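Notebook, bench 2, February
Open day at Graltatlow, written up same evening

Feet hurt, voice gone, very happy. Writing it down before I lose the details.

Setup

Recep had the arm powered and homed before I even got my coat off. We ran the tabletop sorting demo on the gray table and left the bigger cell dark, which was the right call (people can get close to a table, and they did!). Speed capped at 90 mm/s for the whole visit. It looks slow on paper, but with kids leaning in it felt just right, and you could hear people guessing where it would go next.

Wrist camera feed went up on the big monitor. Mehrangiz wanted it there from the start and I argued for the overhead view. She was right. Everybody watched the wrist view. Seeing the fingertips come down toward a block from the gripper's own side makes people hold their breath in a way the overhead never has.

Morning session

First group was from Purves, mostly engineers, good questions about calibration. Kianoush took them through the Catia model of the fingers and then let them handle the spare pair. They spent ages on the angled pads. One of them asked why we don't put rubber on everything, and that turned into a proper discussion about small rigid parts that I'd like to pick up again with the Tusovley people.

Second group was families, and much louder. Titilayo let the kids rearrange the blocks and the containers however they liked between runs. Great idea, and far harder on the software than anything we set up ourselves. Blocks ended up tucked against things, under things, all over.

I like the wrist view with the blue container tilted over the table and the red and green pieces close in by its edge. Look at the glare on the blue plastic too, those white spots are exactly the kind of thing I keep going on about with the overhead lights. There's scuffing along the finger edges as well, so I want both fingers under the magnifier.
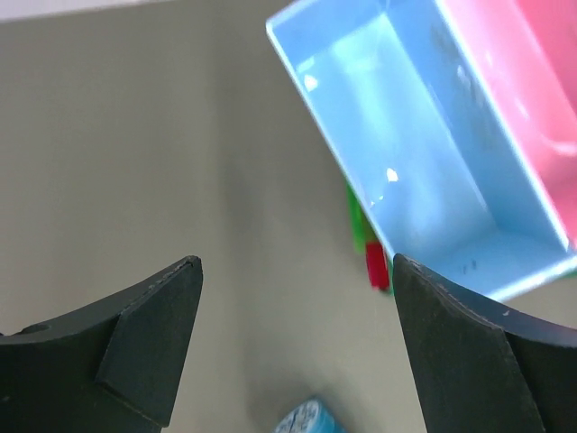 Things to fix

- Glare. Try a diffuser over the lights before touching the segmentation thresholds again. Tahmineh has a sheet of the frosted stuff.
- Scuffs on the fingers. Measure the pad faces against the Catia drawing, replace if they're out.
- Pieces partly under a container. We have no good behavior for this. Kianoush suggests a gentle nudge of the container first and then a fresh look. I'd love to try it.
- Cycle counter read 1,000 when we opened and 1,198 when we shut down. Enter in the maintenance log.
- Pause button needs a bigger label. Two visitors asked me which one it was.

Next visit

Tahmineh is already talking to Purves about a return trip, this time with their own parts. Ask them for samples early, shiny ones especially. Recep wants to let visitors jog the arm themselves with the speed cap on. I said yes on the spot, so now I owe him a written procedure.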